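Ticket: Spice blend gone musty and clumping, batch two
Opened: 2020-04-11
Status: closed, with reservations
Category: Dry goods / home grinding

I make a roasted masala once a year from a recipe I was given by a neighbour in Cabrera, and have done so for long enough to know what it ought to smell like. Batch one this year was fine. Batch two smells of damp cupboard and has set into lumps at the bottom of the jar. Same recipe, same chillies, same jar type. I would like to know why before I throw good money after bad on a third.

What went in: 300 g dried red chillies (the long wrinkly ones), coriander seed, cumin, poppy seed, sesame, turmeric root broken up with a hammer, black pepper, a little mustard seed, cassia, cloves, cardamom. Roasted one spice at a time in a heavy iron pan on a low flame. Ground in a Hometti electric grinder, sieved, ground again, jarred.

I have already been told by two people that the fault is the electric grinder and that I should pound everything by hand. I don't believe it. Batch one went through the same machine and there's nothing wrong with it.

Checked so far:

Jars. Inow clip-top, washed, dried in a low oven, left open overnight. Swapped the rubber seal on the bad jar for the seal on the good one and left both for 3 days. No change in either. I'm not convinced the seals matter this early on anyway.

Chillies. Both batches came out of one sack. I broke a few of the leftovers in half. They snap. A couple near the bottom bent a bit before they snapped.

Turmeric. Bought in October, kept in a tin. Hard as a stone. Ruled out.

Poppy and sesame. Tasted both raw. Sesame perhaps slightly tired, but I wouldn't call it rancid. Left open as a possibility.

Reply from Pao-chu Fung

Did you sun the chillies before roasting? You don't mention it. The recipes of this kind that I know all say two or three days in full sun, and people skip it because the chillies look dry already. They aren't.

My reply

Batch one was sunned, after a fashion: two afternoons on a sheet by the back door. Batch two wasn't, as it rained. I roasted them for longer to make up for it. I'd have thought heat was heat, and I'm a little wary of advice that begins with "all the recipes say". All the recipes also say to seal in the juices when you fry meat.

Reply from Pao-chu Fung

Longer on the flame browns the skin and leaves the middle leathery, especially near the stalk. Weigh a handful of what's left, put it in the oven on its lowest setting with the door open a crack, weigh it again after an hour. If the weight doesn't move I'll withdraw the remark.

My reply

Done. Weighed out a handful, gave it the hour. The weight did move, and by more than I expected, though my scales are cheap and jump about if you breathe on them. Did it again with a second handful on a borrowed set. Same result. So there was water in the chillies. Whether that's enough to turn a whole jar I still doubt.

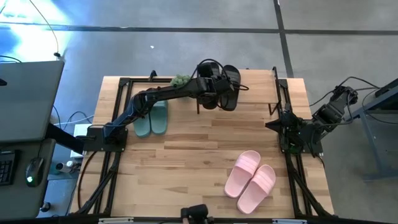
Caradog Penry thinks the chillies are only half of it and wants to know how long the powder stood between the second grinding and the lid going on. If it was jarred warm, he writes, the steam has nowhere to go, and it comes out on the glass and runs down into the powder. Lumps at the bottom and a dry top would fit that. He also asks whether the grinder got hot.

My reply

It did get hot. I could feel it through the base. Batch one I did over a whole day, stopping for meals and the telephone, so the machine had time to cool down. Batch two I did in one go in the evening and put the lid on before bed. I didn't measure anything. I'd say the powder was warm but not hot, and I realise that's the sort of answer I would complain about from somebody else.

For completeness, I looked up the grinder's booklet, which is mostly warnings about fingers. There is a line about letting it rest between loads. No time given.

I've also been sent a link to a sachet made by Sitach that is meant to "revive" damp spices. I have not bought it. If a powder has gone musty I can't see what a sachet is going to do about the smell, and the page doesn't say what's in it.

Test before closing

Made a small lot from the same sack. Chillies dried in the low oven until the weight stopped dropping, then roasted as usual. Ground in short bursts with a rest after each. Spread on a tray, covered with muslin, left until stone cold – I went to bed and did the jar in the morning. Used the sesame from the same packet.

After 7 days: no lumps, smells right, colour a shade brighter than batch one. Sesame is off the hook.

What I can't say is which of the two changes did it, having made both at once. Pao-chu Fung says the chillies, Caradog Penry says the warm jar, and each has sent me a message that reads as though the matter were settled. I might do it properly next year with two small lots side by side – or I might simply do both and have my dinner.

Batch two has gone in the bin. I did ask whether it could be re-roasted and was told no by both of them, the only point on which they agree. Jar washed and back on the shelf.

Closed by opener. Please don't reopen to tell me about pounding.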